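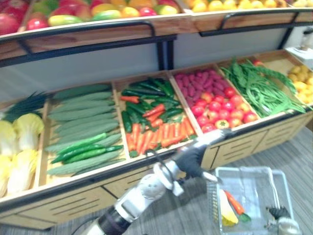
Produce stand, grocery task. Stock is artificial and has kept very well.

Stetbridge Household Robotics Trial
Progress report to the Tilahun Fund, August 21, 2022

Your last letter asked why a project about robots had spent so much on furniture. It is a fair question. The produce stand cost $2410 delivered, the largest single purchase of the period, and we would buy it again. We had budgeted for a folding table and some bowls, and a robot that can pick a tomato out of a bowl has learned very little about shopping.

The artificial vegetables came to $1009. Real ones looked cheaper until we priced replacing them every few days through the fall. The carrots we have now should outlive the grant.

Gloves were not in the original budget at all. We have moved $80 from printing to cover them, and the printing line did not put up a fight.
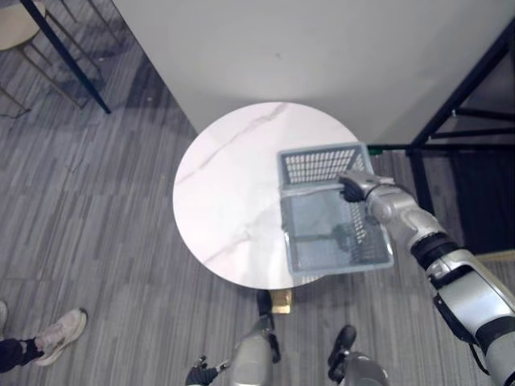 The table and basket work has been easier on the money and harder on the schedule. A basket is a cheap thing to buy and an awkward thing to hold by one edge, and we allowed two weeks for what has taken over 16 working days so far. We would like to carry this task into September and push the shelf work back to make room. No extra funds are needed for that, only your patience, which we realize has a line of its own.

On spare hands, we have two quotes. Skondier is cheaper and wants full payment up front. Borkadora costs more, includes repairs for the first year, and answers the phone. We lean toward Borkadora but will wait for your view before signing anything. A decision by the middle of September would let us keep our place in their order book.
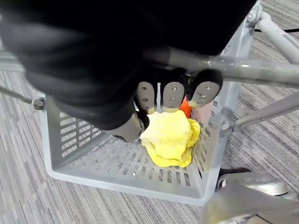
Basket task, gloved hand over the yellow cloth.

Soft items remain the weak spot in our planning. We costed one set of cloths and assumed cloth was cloth. The revised budget adds a second set in different weights and a small reserve for fingertip pads. Both appear on the attached sheet under consumables, next to the gloves.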